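**Re: [girnance-users] Gripper opens by itself while holding a lid**

Hello Beverley, hello all,

I am answering on the list so that the others with the Jandano fingers can read it too.
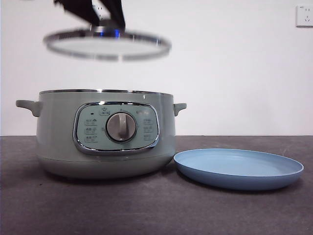 Why does the gripper let go when nobody sent an open command? The controller loses the grip target when the force reading stays under the limit for 300 milliseconds, and after that it goes back to its default position. In the version you have, the default position is open.

I had the same fault in our kitchen cell in November last year, with a different lid. It cost me two lids and one afternoon of blaming the wrong cable. The log looks very innocent. You will find a line with "target expired" and then the fingers move, with no error and no stop. Please search for this line before you change any hardware.

On 10th November, Beverley Waaka wrote:

> We run the lid task on the Wihongi bench, software 4.1 with the Vivus driver.
> The pick from the pot is fine. Then in the transfer, the fingers sometimes
> open and the lid falls. Last time it hit the counter and broke, and Carleen
> was standing close. She is OK, but I stopped all runs.
> Out of 86 runs it dropped the lid 4 times. The grip force is set to the
> same value as for the cups. Should I just raise it? Mereana thinks the
> finger pads are worn.

You were right to stop the runs. Please do not raise the force as the first step. A knob is small and the pads touch it on a small area, so when the lid tilts, the reading can go down even if the grip is still good. With more force you will perhaps see the fault less often, but it will still be there, and then it comes on a day when someone has her hand under it.

What I changed in our cell:

1. In the grip settings, `on_target_lost` from `default` to `hold`. Restart the controller after this, a reload is not enough.
2. The transfer speed, lower for everything made of glass.
3. A rule that the arm must stop and report if the reading is low during a transfer. Gun-woo Yeon wrote the small script for this and I can send it.

Be careful with point 1. With `hold`, the fingers stay closed also after a protective stop, so you must know how to release them by hand before you use it. Tane Merrick posted the release steps for the older fingers, but I am not sure they are correct for yours. Can he confirm?

About the pads, Mereana can be right as well. Ours were smooth at 410 hours and we replaced them. Please test with a plastic lid first, and keep people behind the line while you do it.

If you send me the log of one bad run, I will look at it this evening.

Best regards,
Ilse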